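Tritidham Fishing Pier Reopens With Free Family Day and a New Boat for Half-Day Trips

12 October 2020

After a long summer of planks, bolts and patience, the old fishing pier at Tritidham is open again from end to end, and the folks who love it best were out there at first light to get a line in the water. The outer section had been closed since the winter storms, and regulars had to make do with the stretch nearest the parking lot, where the water is shallow and the fish, as any of them will tell you, are mostly small and mostly clever.

Ottar Halvorsen brought his two granddaughters and a thermos of cocoa, and had all three of them settled at the far rail before the bait shop had even turned its sign around. "I caught my first cod off this end when I was seven," he said, untangling a hook from somebody's mitten, "and I was starting to worry these two would have to learn on the breakwater, where you lose more tackle than you catch fish." His older granddaughter had a nice pollock in the bucket by mid-morning, and was kind enough to show it to everyone who walked by.

The rebuilt section adds 268 feet of walkway, with a lower rail along the south side so that children and anglers in wheelchairs can fish comfortably. There are new cleaning tables with running water, two covered benches, and a proper set of steps down to the landing where the charter boats tie up. The lights along the rail are set low and warm, which should please the squid crowd, who tend to show up just as everyone else is heading home to supper.
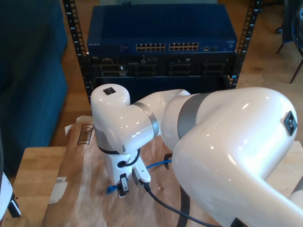 Also new this season is the Merum, a sturdy little charter boat run by Constanza Barrientos and her deckhand, Sixten Vik. She takes up to six guests out past Starkareck Point for half-day trips, with rods, bait and hot soup included, and she is very happy to take beginners. Barrientos started running trips in July from the town dock and moved over to the pier landing this week. "People apologize to me for never having held a rod," she said. "I tell them that's fine, I'll be there the whole time, and so will Sixten, and he's the patient one!"

The trips so far have been good for mackerel and pollock close in, with some fine cod over the deeper ledges whenever the wind allows. The biggest fish of the summer came aboard on a drizzly afternoon when only two guests had turned up, and one of those was seasick – a halibut that took the better part of an hour to bring to the side of the boat and fed three households that night. Vik has the photograph taped up in the wheelhouse, and will find a reason to mention it if you ride along.

Money for the work came mostly from the harbor fund, with $2,877 raised at the summer fish fry and a bake sale that ran out of cinnamon buns before noon. Wenche Eklund at Sjögren Bait and Tackle, right at the foot of the pier, sold 322 raffle tickets across her counter, and the winner, Ragnvald Isaksson, has promised to take his neighbor along on the charter trip he won, in return for a winter of plowed driveways.

Eklund has stretched the shop's hours to match the new season, opening at five in the morning through the end of the month, with coffee on and live bait for as long as it holds out. She says the herring have been running well in the evenings, and that small silver jigs are doing better than anything fancy. Loaner rods for kids are free with a deposit, and she'll gladly show a first-timer how to tie a knot that holds.

The pier is open from dawn until ten at night, and there is no charge to fish from it. Half-day trips on the Merum leave at seven and at one, weather permitting, and can be booked at the shop counter. Bring a warm hat, as the wind at the far end has not been improved by the renovations.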